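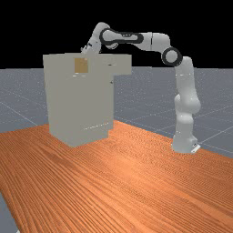 Cerkomberg Shared Workshop

## 4. Rehearsing the cabinet job in simulation

Do this section before you bolt the arm to the bench. It assumes the Calent files are installed and the Jedus controller answers on the workshop network. You need a desktop computer with 12 GB of free disk space. Leave the real arm powered down until section 5.

### 4.1 Load the bench

1. Open Calent and choose the bench file from the project folder.
2. Load the arm first, then the cabinet. If you load them the other way around, the arm takes the cabinet's origin and you will have to start over.
3. Set the arm base to the measurements you took in section 3. Enter them in millimeters.
4. Check that the cabinet base rests on the tabletop. If it has sunk into the wood, raise it 2 mm and reload.
5. Save under a new name.

**Note:** The cabinet model is plain on purpose. Put your own dimensions in the size table before you test any reach.

### 4.2 Check the reach

1. Set the speed limit to 10 percent.
2. Move the wrist over the top of the cabinet with the arrow controls. Keep the elbow high.
3. Stop above the top edge and store the pose.
4. Run the pose from home several times and read the log after each run. Any line marked CONTACT means the path needs another waypoint. 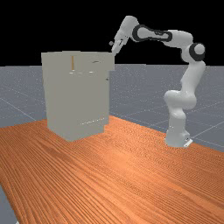
*Gripper at the cabinet's upper right corner, with the small gray marker to its left.*

If the marker will not move, click an open part of the floor and select it again. This is a known fault in the October build of Calent and does no harm to the saved file.

**Caution:** Do not copy a stored pose to the real arm at this stage. The joint limits in the simulator are wider than the ones we use on the bench.

### 4.3 Set the close view

1. Open a second window and attach its camera to the hand.
2. Tilt it until you have the fingers at the bottom and the work surface beyond them.
3. Lock the camera.
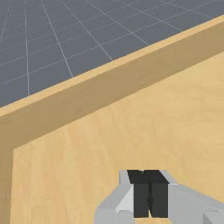
Finger zero has to be set once for each new hand file. Send the close command from the Jedus panel and wait for the status to settle. The two dark jaws should meet in a single straight seam, with the small round dot on the line between them. If you can see wood between the jaws, zero is off - open the hand, clear the old value and send the command again. Write the new value on the bench card.

The close view uses a lot of graphics memory. On the older Boonchu desktop, turn off shadows and drop the window to half size before you go on.

### 4.4 Trial approach

1. With the jaws closed, lower the hand toward the wood in small steps.
2. Watch the distance readout in the main window and stop at 98 mm.

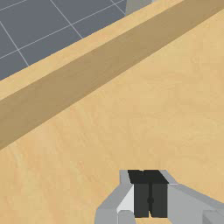

3. Hold there and compare the readout with the height in the size table. A difference of 4 mm or less is fine.
4. If the difference is larger, go back to 4.1 and re-enter the base measurements.
5. Send the arm home, save the file and close Calent before shutting down the controller.

Keep the log from your last clean run - you will load it in section 5.2.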